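Robot Arms Join the Holiday Crew at Zollberg

July 2024

It may be July, but it is already Christmas at Zollberg, the decorating company that fits out store windows and hotel lobbies all over Whitfield. Since April, 3 robot arms have been working beside the 18 people on the trimming floor, and the mood there is great!

The crew has to get through 3,000 ornaments before the fall rush, and 1,323 are already done. The arms take over the reaching and holding that used to leave shoulders sore by lunch, so the decorators have more time for ribbons, color plans and the fussy top branches (everybody's favorite part).

"I used to go home with pine needles in my sleeves and an aching neck," says floor lead Gleice Magalhães. "Now I get to design."

Her team has also been learning to set up the arms themselves, and two decorators have moved into that work full time. Glossy baubles make good practice. A big red one with fine ribbing sits between the two dark fingers of a gripper, right beside the green artificial branches, and Magalhães still loves watching that grip. Next up for the crew is a set of garlands for the Hotel Gernum.

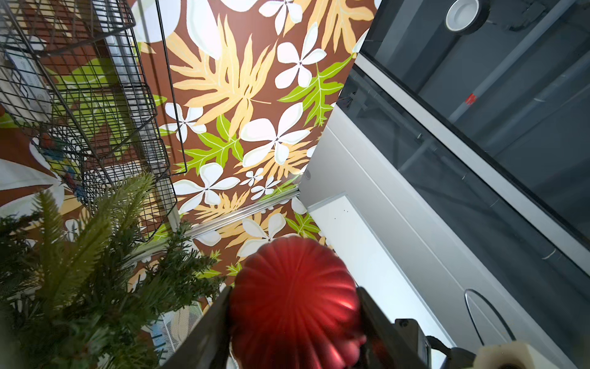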